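Community Help > Shop & Small Business > Equipment buying

Budgeting for hand-held grippers: is a second pair worth it?

Posted by rirnis_lab_orders

I do the purchasing for a small group that packs and handles food containers, and we've been told we "need" to budget for two more hand-held grippers, plus cameras, plus a year of the vendor's software. The quote is from a reseller called Borkwood and it makes my eyes water. The work in question is two grippers on one plastic container at a big white table.
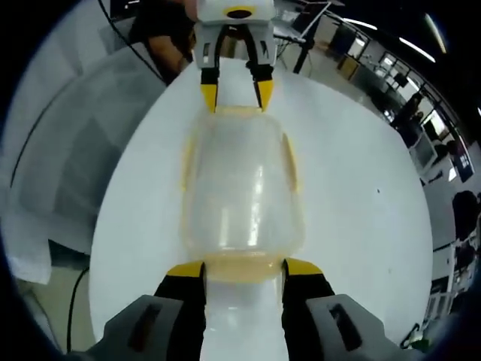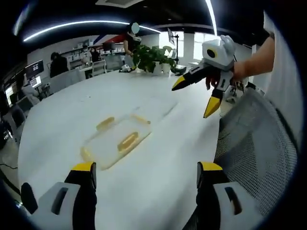
Equipment Buying Digest, Issue 149

My problem is that every person who tells me this is a sensible purchase either sells the stuff or gets to play with it. The pitch is that people do the task by hand with these tools, the recordings get used to train an arm, and then in some later budget year we buy the arm. So I'm paying for tools now in order to be ready to pay for a robot later. I've heard that kind of thing before, about a label printer.

What I have to work out by the end of August:

Do we buy the matched pair Borkwood wants us to buy, or one at a time?
Is the 1080 camera option good enough or is the upgrade real?
They list replacement finger tips at 80 dollars a set. Is that normal? They're little yellow tips. I have bought entire toasters for less.
What should I be setting aside for things that aren't on the quote?

I don't need to hear that automation is the future. I need a number I can defend to my boss, who reads every line.

3 replies

Colette Bodin

I did this job for four years at a contract packer and I share your mood. Some of what's on that quote is fine and some of it is padding, and the padding is usually at the bottom where people stop reading.

Pair or single: if your task needs a grip at both ends of the thing, like the first of your two pictures with a gripper at each end of the container, then a single one gets you nothing. You'd be recording half a job. But ask whether the task needs it. We had a two-person lid job that everybody swore took four hands, and when we moved the container onto a cheap non-slip mat one person did it fine. The mat was the best money we spent that year and it wasn't on anyone's quote. Try that first, with bare hands, before you sign anything. If it still takes two, buy the pair together, and get it in writing that both come with the same firmware. We bought ours five months apart and spent a miserable couple of weeks getting them to agree on what time it was.

Cameras: I'd stay at 1080 and put the difference toward storage. Make them show you what their own training setup does with the files. When I pushed our vendor he admitted that the footage got shrunk before anything looked at it. Yours may be different, but make him say so in an email. What I would pay for is a wide enough lens that the far end of a long container stays in view while you're holding the near end.

Finger tips: 80 a set is high, and the price matters less than how fast you go through them. Ask for the expected number of grips per set. If they don't know, that tells you something about how much the product has been used. We changed ours far more often on hard plastic rims than on cardboard. Clips are worse than rims, in my experience, so with clip-on lids I'd budget on the gloomy side. Also ask if the tips are sold by anyone else. Ours were, under another name, for a third of the price.

Not on the quote, going by what got me:

Spare cables. Somebody will roll a chair over one.
Storage drives, and a second set for backup.
Somebody's time to sort out the bad recordings. This was our biggest cost by a mile and it was at zero in the original budget.
Containers. You'll wreck plenty, and they can't go back into stock.
Calibration, if the vendor wants units mailed back for it. Find out who pays shipping, and what you're supposed to use while they're gone.
Table space. A big table is lovely for this, but whatever used to happen on that table has to happen someplace else, and that someplace else costs money.

On the software year: ask what happens to your recordings when it lapses. If the answer takes more than one sentence, don't buy it yet. I'd also strike the future robot arm from this discussion altogether. Put in for the tools only, with a written list of what you expect to have by the end, and let the arm be a separate request that has to stand up without help. Your boss will trust the second request more if the first one wasn't dragging it along behind.

nasution_bench

Just rent. We rented from Brumach for 2 months and sent everything back when we were done. The task was too fiddly and the manager lost interest. Would have been stuck with the lot if we'd bought. They did charge us a cleaning fee, which I'm still arguing about, so wipe things down and take photos before you box it up.

packline_pete

Can't speak to the Borkwood stuff but I'd quit worrying about the price of tips and ask how many containers a day you handle. If it's a few hundred, no arm is ever going to pay for itself and the grippers are a hobby. If it's thousands, you should probably be looking at a regular fixed machine that puts lids on, which has existed for decades and doesn't need to be taught. There's a slice in between where this makes sense and every salesman will tell you that you're in it.

Also get the warranty terms on the fingers separately from the body. Ours covered "the unit" and the fingers turned out to be "accessories." So did the power supply.

Comment from rirnis_lab_orders

Thanks, all. Tried the mat idea this afternoon with a roll of shelf liner from the break room. It's better than nothing, but the container still walks on us when one person does both ends, so it may be the pair after all. I've written to Borkwood about grips per set and so far I've been sent a brochure. Colette, do you remember what name those cheaper tips were sold under?

Comment from Colette Bodin

I don't, sorry, and the place that sold them to us has closed. Measure the finger width where the tip seats and search by that. Order one set and try it before you get a drawer full. And write back to them about the brochure!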